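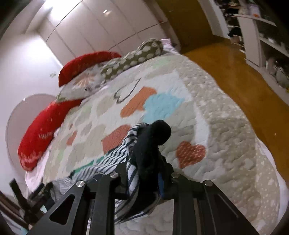
Hadard Bedroom Laundry Set — Data Card

Version date: 2024-06-15
Maintained by: Prilgate Shared Workshop
Status: open for use by members and partner workshops

Summary

The Hadard set contains recordings of household cloth handling made with the Sosier hand-held gripper, a two-finger tool designed and assembled at the Prilgate workshop. Tasks include picking up garments from a bed, moving them to a new spot and setting them down. The set supports training of the Ghauri arm, which uses the same finger geometry.

Contents

The current release holds over 1000 recordings from 18 homes. Each recording covers one task and is stored in its own folder with a plain text note giving the task name and the tool revision. Beds were left with their usual quilts and pillows, and patterned bedding was kept in the set.

Tool notes

The linkage is matte black with four silver pivot pins. Revision 2 of the finger pads is used throughout. Builders who print their own parts should check that both fingers close evenly before recording — an uneven grip changes how thin cloth folds.

Suggested split

Train on 80 percent of recordings. Keep all recordings from one home on the same side of the split.

Known limits

Mixed bundles, in which two or more fabrics are gripped together, carry a single label. Dark fabric held between black fingers is hard to segment, and 21 recordings are flagged for this reason. Floor pickups are not covered and are planned for September.

Access

Requests should be made through the workshop's front desk. Corrections to labels are accepted in the same way and should give the folder name.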